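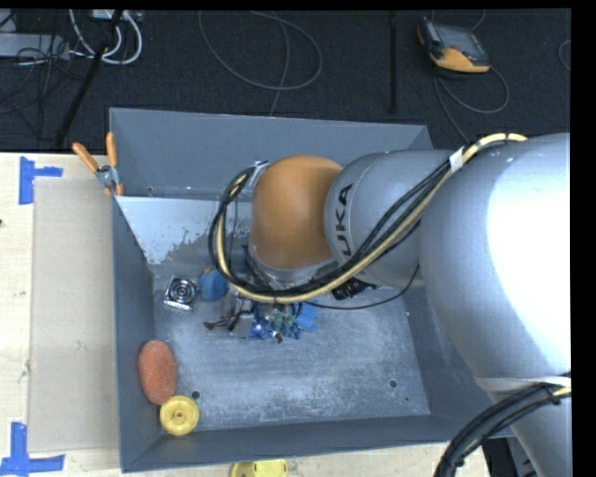
Thread: Switching from Stata at work, worth it or not?

makori_dan
Apr 18, 2022
Our office has five Stata licenses and my manager wants to drop them at renewal and move everyone to R. I do mostly survey work, weighted tables and a few regressions. I've got 88 do-files going back to my first year here. Has anyone done this kind of move in a small group? How long before you were back to normal speed?

hivurmont
We did it in September. I was slow for a good two months. Weighted tables were the worst part for me, regressions were fine. Don't convert the old files. Keep one license for them and write new work in the new thing.

tallgrass7
Disagree with keeping one license. We did that and the same person ended up running every old job for everyone else. Convert the ones you run every year and archive the rest with a log of the output.

hivurmont
That depends on how often the old jobs come up. Ours come up maybe twice a year. Converting them would have cost more staff time than the license.

Iddale
What does your survey data look like? If it's all labeled variables with extended missing codes (.a, .b and so on), check those first. I read a file in and assumed the refusals had stayed separate from the don't knows. They hadn't – I had used the wrong import option and only caught it when the base sizes looked off.

makori_dan
Yes, labels on everything, and three kinds of missing. Good to know, thanks.

Bríd Ó Súilleabháin
I'd ask what the manager expects to save. In my old department the license cost was small next to the 15 days of training they booked for us. I'm still on Stata and I don't see a reason to leave if the work is tables and regressions.

tallgrass7
The training is a one-time cost though. The license isn't.

Bríd Ó Súilleabháin
People leave and new people need training too. But fair enough, it depends on who you hire. Most of the new graduates we get have never opened Stata.

makori_dan
Same for us, and that's most of my manager's argument. I think I'll go through the do-files and mark which ones were run last year, then convert one and time it. Will post back with how long it took.

Iddale
Pick one with a merge in it.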